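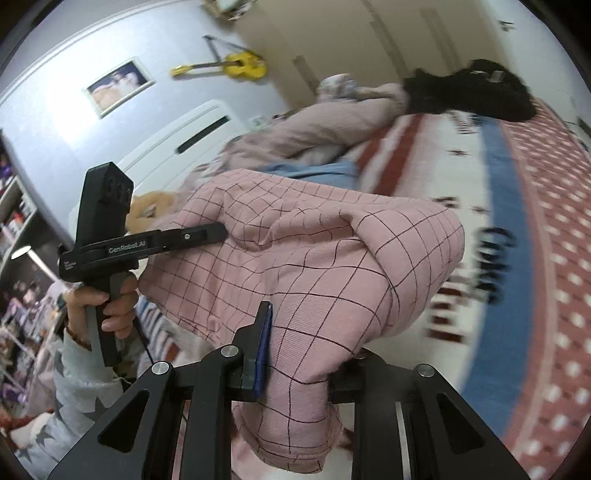
Drotau clothes-folding set, README

Hi! I put this together for our robotics club at Howells (we're the Drekgate team, if you've seen the shirts), and it's my semester project too, so please be nice to it. It's 60 clips of people handling clothes on beds with a pair of hand-held grippers, one in each hand. No arm involved yet, that comes later when we train on Rovau.

What you get

clips/ has the videos, one folder per session
labels.csv has start and end times for each grab, plus the kind of garment
splits.txt says which clips are for training and which are for testing

I labeled 57 of the clips myself. The other three are in there without labels, so skip them if your loader gets cranky (mine did!).

How we record

Both grippers start open. You pick up the garment, stretch it out over the bed, then fold. We leave the blankets and clutter where they are, and patterned stuff is very welcome – checks and stripes bend all over the place when the cloth wrinkles, and I want the model to deal with that.

Known problems

Session 2 has the left and right files swapped. I keep meaning to fix it.
Jaws get hidden behind the cloth a lot, so don't trust the grab times to the frame.

To do

Get to 100 clips by January. Add socks (ugh). If you want to record some, grab me after club and I'll show you the setup.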